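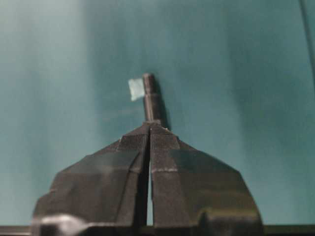 2 min read

Soil Moisture, Handout 4: Field Capacity and Wilting Point

Field capacity is the water content left in a soil after free drainage has nearly stopped. Wilting point is the content at which plants no longer recover overnight. The difference between the two is the available water, given in millimeters per meter of depth.

Worked case, Wivlow plot, May sampling. The wet sample weighed 272 g and the oven-dry sample 212 g, so the water lost was 60 g. Water content by mass is 60 / 212 = 0.28. Divide by dry mass – the wet mass is a common error.

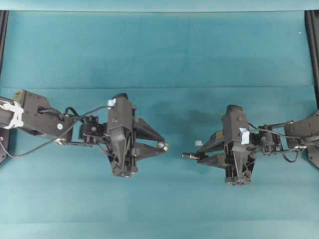

Vol. 2, p. 100

To convert to water content by volume, multiply by bulk density and divide by the density of water. Use the bulk density measured for the same layer.

Problems for Thursday: repeat the calculation for the Tamia plot and state units at every step.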